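Why I still don't trust our planner

I've put off writing this one up. In March we moved the two-arm cell at Stindwood over to Prullico, the motion planning layer that everybody in my corner of the field seems to love, and people keep asking me how it's going. Fine, I guess. I have complaints.

The pitch is that you hand Prullico a goal for each arm and it works out a joint trajectory that keeps the two from hitting each other. It does that. What it does badly is tell you why it picked one path over another. I spent 4 evenings staring at a log that said "cost converged" and nothing else. 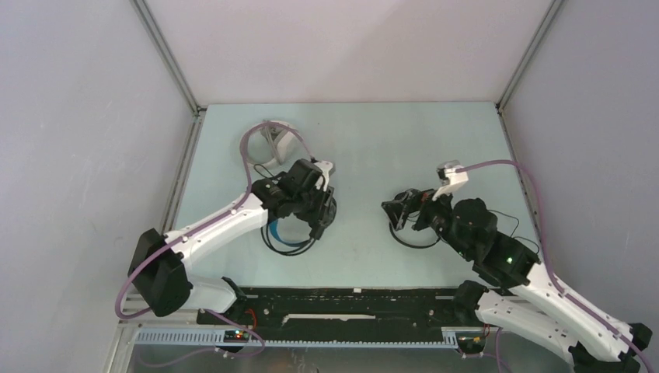
My bigger gripe is the collision model. Every link gets wrapped in a capsule, the capsules get padded, and the cables don't exist. Ask the Prullico folks about cables and they'll point you to a config option called "inflate". I set it to 15 millimeters and half my reachable workspace went away. I set it to 7 and got it back, along with a bad feeling every time a wrist rolls over.

Yara Daher, who wrote most of our Nimri perception node, thinks I'm blaming the wrong software. Her argument is that the planner can only avoid what it's told about, and Nimri tells it about rigid things. Fair enough. But then I'd like the planner to admit that what it has is a guess.

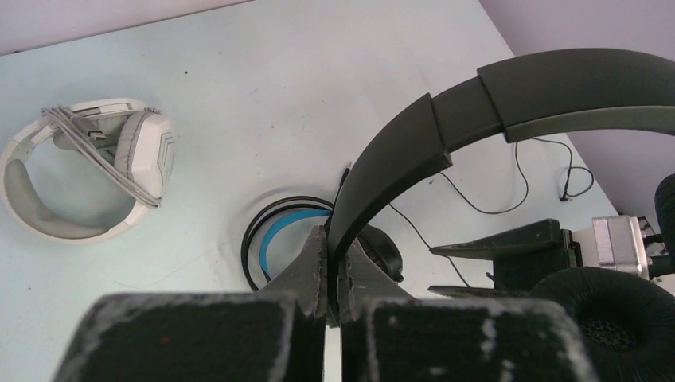
Headsets are a mean test for all of this. The band flexes, the cups swivel, and the cord goes wherever it likes. Nimri fits a single pose to the whole object and reports a confidence score, and I've stopped reading the score. It gave me 0.9-something on a pose that was flipped end for end – twice in one afternoon.

Ayman Jaber suggested dropping the pose estimate entirely and letting a learned policy run the last stretch of the approach. Maybe. I've seen the demo videos too. I'd want to know what happens on the runs that didn't make the video, and so far I can't get a straight answer out of anyone.

So for now we're doing the boring thing. Prullico gets the arms close, a dumb hand-written controller closes the last bit slowly, and Oltow records every topic so I can replay the whole mess at my desk. The replay tool takes about 19 seconds to open a file, and it's still my favorite part of the stack.
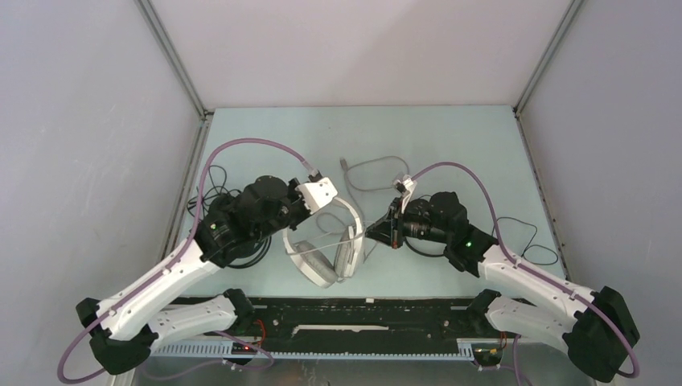
What I'd change first

Timestamps. The wrist cameras and the fixed one go through different drivers, and Oltow lines them up by arrival time instead of capture time. You can work around it with an offset in the launch file, but I don't believe that offset stays constant under load, and I haven't seen a plot that would convince me. If you have one, send it over.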